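2023年12月12日

睡眠スコア、今朝は「良好」だった。昨夜は夜中に目が覚めて、台所で水を飲んで、しばらく天気予報を見てから布団に戻ったはずなのに、Rasumの画面にはきれいな青い帯が途切れずに続いている。寝ながら台所まで行ったことにされている。

使い始めて17日になる。借り物である。イラリア・チリッロさんが新しいのを買ったからと古いほうの指輪を貸してくれて、「とにかく三週間は続けてみて、文句はそれから」と言われた。文句を言う前提で貸してくるあたり、こちらの性格をよくわかっている。指には少しゆるくて、中指に移したら今度は少しきつい。夏と冬で指の太さが変わるという話は説明書にも書いてあったが、ではどうすればいいのかは書いていない。

そもそも睡眠に点数をつけるという発想がよくわからない。寝た本人が「よく寝た」と思えばそれで済む話を、なぜ手の指に聞かなければならないのか。もちろん反論は知っている。自分の感覚はあてにならない、慢性的に寝不足の人ほど寝不足に気づかない、云々。それはそうかもしれない。ただ、自分の感覚があてにならないということと、指輪のほうがあてになるということは、別の話だと思う。ここがいつも一続きに語られるのが気に入らない。

朝のうちは洗濯。風が強くて、シーツが物干しの隣の植木に巻きついた。やり直し。

十時すぎ、トイヴォ・カウッピネン氏のメールマガジンが届く。これもイラリアさんの紹介で取っている。今号の題は「深い眠りを増やす夕方の習慣」。夕方以降の光を減らす、入浴は早めに、夕食は軽く、枕元に電話を置かない。毎号ほとんど同じことが書いてあるのだが、そのたびに根拠として出てくる数字が違う。今号では読者の深い眠りが25パーセント増えたという。何に比べてなのか、どの読者なのか、どうやって測ったのか、三回読んだけれど見つからなかった。測ったのはたぶん指輪だろう。指輪が増えたと言っているから増えた、という輪の中をぐるぐる回っている気がする。

ムバリ・ボータさんに昼休みに電話でこの話をしたら、笑われた。彼女は昔、病院で睡眠検査の記録をつける仕事をしていた。頭に電極を貼って、眠りの段階を人が波形を見ながら判定していくのだそうだ。同じ記録を別の人が見ると、ところどころ判定が食い違う。浅い眠りの入り口のところは特に食い違うらしい。頭から直接とった波形でもそうなのに、指の脈と体の動きから言い当てようというのだから、まあ推測よね、と言う。「推測が悪いわけじゃないけど、小数点はいらないと思う」。

小数点。これにはうなずいた。わたしの画面には深い眠りの割合が小数点以下まで出ている。

ついでに、検査の日に限って眠れない人が多いという話も聞いた。見られていると思うと眠れない。当たり前である。では毎晩見られていたらどうなるのか、と聞いたら、そのうち慣れる人と、慣れない人がいる、とのこと。そういう答えが一番信用できる。

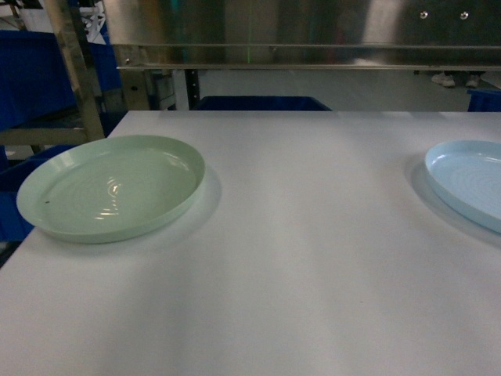 夕食を軽くすると眠りが深くなるという説については、一応、自分でやってみた。三日つづけて夕食を減らし、四日目と五日目は普通に食べた。減らすといっても量るのは面倒なので、食器を小さくするという昔ながらの方法に頼った。こういう淡い緑の、縁の立ったプラスチックの浅い皿にのる分だけ、と決めるのである。ところが底が平らで広い皿は意外に入る。煮物などは縁のおかげで汁ごとおさまってしまい、盛り終わってみると普段の茶碗と小鉢を合わせたより多いのではないかと思われた。これでは何の実験をしているのかわからない。スコアのほうは、減らした初日に上がり、二日目に下がり、三日目は前日と同じだった。普通に食べた四日目が一番高かった。カウッピネン氏ならここで「体が慣れてきた証拠です」と書くだろうし、下がっていれば「好転の前の揺り戻しです」と書くだろう。どちらに転んでも当たる予言は、予言とは呼ばないと思うのだが。

もっとも、わたしの実験がひどいことも認めておかなければならない。四日目は昼間に図書館まで歩いて往復しているし、二日目は隣の家の犬が鳴いていた。夕食だけを動かしたつもりで、ほかのものが勝手に動いている。暮らしながら測るというのはそういうことで、たった五日で何か言えるわけがない。そのことは、メールマガジンの「読者の声」にも同じように当てはまるはずである。始めて三日で人生が変わりました、という声が載っていた。三日で変わる人生なら四日目にまた変わるのではないか。

午後、図書館。返却のついでに睡眠の本を二冊めくる。一冊は寝具の会社の人が書いたもので、枕の章だけがやけに長い。もう一冊は古い本で、昔の人は夜を二つに分けて眠っていたという話が出てくる。一度寝て、夜中に起きて、しばらく何かして、また寝る。これは以前にも別のところで読んだことがあり、読んだときはずいぶん感心した。感心したので人にも話した。いま読み返すと、どの地方の、どの身分の、どの季節の話なのかが抜けている。自分に都合のいい話だったから(夜中に目が覚めるたちなので)、そのときは疑わなかったのだ。疑り深いつもりでいても、疑うのは嫌いな話ばかりである。これは書いておく。

とはいえ、夜中に目が覚めるのが異常だと決めつける根拠もまた見あたらない。Rasumは目が覚めた時間を「中断」と呼ぶ。オレンジ色で表示する。昨夜は見逃してくれたが、いつもはちゃんとオレンジにする。起きて本を読んで、機嫌よくまた眠った夜も、オレンジはオレンジである。四月に肩を痛めて、寝返りのたびに目が覚めていた頃に比べれば、いまの目の覚め方などかわいいものだ。あの頃この指輪をはめていたら、画面は全部オレンジだったろう。そして見るたびに腹を立てて、余計に眠れなかったに違いない。いや、これも推測だ。小数点はつけない。

帰りに薬局に寄る。眠りの棚が広くなっていた。Drotusという飲む粉が棚の目の高さに並んでいて、水に溶かして寝る前に飲むらしい。「休息をサポート」。サポートという言葉は便利で、何もしなくてもサポートはできる。箱の裏を読んでいたら店員さんに声をかけられそうになり、歯ブラシを買って出た。歯ブラシはちょうど替えどきだった。

夕方、イラリアさんから様子うかがいのメッセージ。スコアを聞かれたので、そのまま送る。すぐに返事が来て、「ほら、良くなってる!」とある。最初の週の平均より確かに高い。高いが、最初の週は指輪がゆるくて、二晩ほど途中で外れて布団の中に転がっていた。その分を抜いたら差はほとんどないと思うと書いたら、「そういうとこだよ」と返ってきた。そういうとこ、とは。

彼女を責める気はない。イラリアさんの場合、指輪をつけてから酒を減らした。飲んだ翌朝の点が目に見えて悪いので、嫌になって減らしたのだという。顔色もいいし、朝の電話に出るようになった。これは本物の変化だと思う。ただ、それは睡眠を測ったから眠りがよくなったという話ではなくて、叱ってくれるものが手近にできたという話に見える。安い体重計でも、口うるさい親戚でも、同じことは起きたかもしれない。起きなかったかもしれない。そこはわからない。わからないけれども、彼女にとって役に立ったなら、それはそれで結構だ。わたしはもともと酒を飲まないので、叱られる種が夜中の目覚めしかない。

ムバリさんの言ったことをもう一度考えている。推測が悪いわけではない。天気予報だって推測で、今朝も風が強いと言われて実際に強かった(それでも外にシーツを干したのはわたしだ)。予報とスコアの違いはどこにあるのか。予報は翌日になれば当たったか外れたかがわかる。スコアは、いつになっても答え合わせがない。唯一の答え合わせは朝の自分の気分だが、それはあてにならないものとして最初に退けられている。ここだと思う。わたしが引っかかっているのは、ここだ。

それなら、と思いついて、順番を逆にしてみることにした。朝起きたらまず自分で点をつけて紙に書く。それから画面を見る。先に画面を見てしまうと、気分のほうが点数に寄っていく。先週、「やや不足」と出た朝に、急に体がだるくなった覚えがある。布団を出たときは何ともなかったのに。あれを自分の感覚と呼んでいいものかどうか。

紙は台所のカレンダーの裏でいい。三週間の約束まで日はあまりないが、延ばしてくれと言えば延ばしてくれるだろう。文句を言うなら、それなりに揃えてから言いたい。二つの点数がばらばらだったとしても、どちらが正しいかまでは決まらないのが癪だけれど。

夕食は鱈と大根。普通の量。食後に豆を煮ようとして、水に浸けるのを忘れていたことに気づく。明日にする。

シーツはまだ端のほうが湿っていて、居間の椅子の背に掛けてある。今夜は古いほうの毛布で寝る。これで明日の点が上がったら、毛布のおかげということになるのだろうか。指輪の充電は残り13パーセント。寝るまでに足りるかと思ったが、やはり充電器に載せておくことにして、これを書いている。

十一時。まだ眠くない。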